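Demonstration gathering (robot learning)

Demonstration gathering is the practice of recording a robot while it carries out a task, usually under human guidance, so that a learning system can later copy the behavior. One recorded attempt is called an episode. Household chores are a common subject, laundry above all, as it offers soft objects, awkward openings and no shortage of repetition.
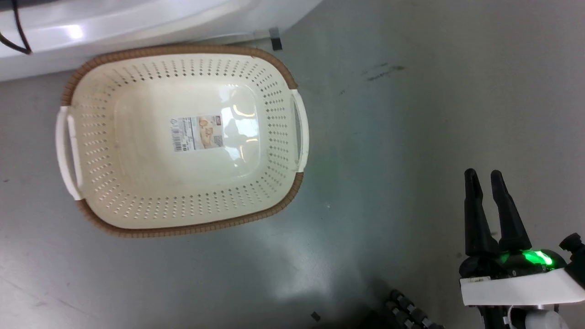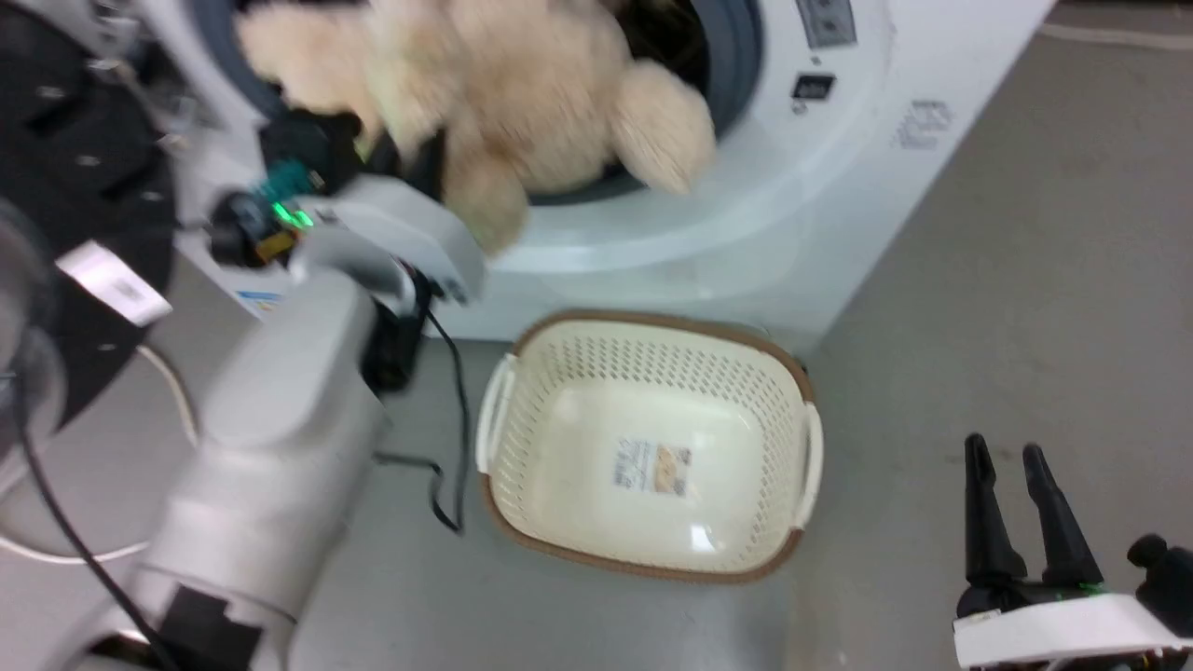

Laundry work with a laundry basket, both views from head height. The second shows a plush toy in the grip of the left arm at the washer door.

Methods

In the most widely used arrangement, an operator moves a pair of lightweight control arms and the robot follows along. Camera images, joint positions and gripper openings are logged together. The operator must work at the robot's pace, a condition often compared to doing housework in oven mitts. Other methods include guiding the arms by hand and wearing instrumented gloves, the latter favored by people who do not have to put them on.

Episodes are normally kept short. The Berero guidelines, followed by several smaller labs, set a ceiling of 60 seconds for a single-object transfer and recommend a break after every 20 attempts. The first rule is generally obeyed.

Variation

A system trained on one basket in one spot tends to learn that basket in that spot, and little about laundry. Collectors therefore shift the container between episodes, change the lighting and swap the contents. Plush toys are valued for having no fixed shape and plenty of places to grab, most of them wrong.

The Pedis collection, recorded in Tastton, is often cited on this point. Its first release held 821 episodes of unloading a washer, nearly all with the basket square to the machine. Models trained on it did well until somebody nudged the basket. A supplement of 50 episodes with the basket turned or moved aside was added in February and did more for the results than the previous month of recording, to the mild annoyance of those who had done the recording.

Labeling and failed attempts

Each episode is given a short text instruction and marked as a success or a failure. The line between the two is less firm than newcomers expect. A sock hanging over the rim of a basket has been scored both ways within one collection. Failed attempts were once thrown out as a matter of course. The Zúñiga project keeps them, on the grounds that a robot should see a few recoveries – dropping an item, finding it again, carrying on – before having to invent its own.

Criticism

Critics point to the cost in labor and to the habits operators pass on without meaning to.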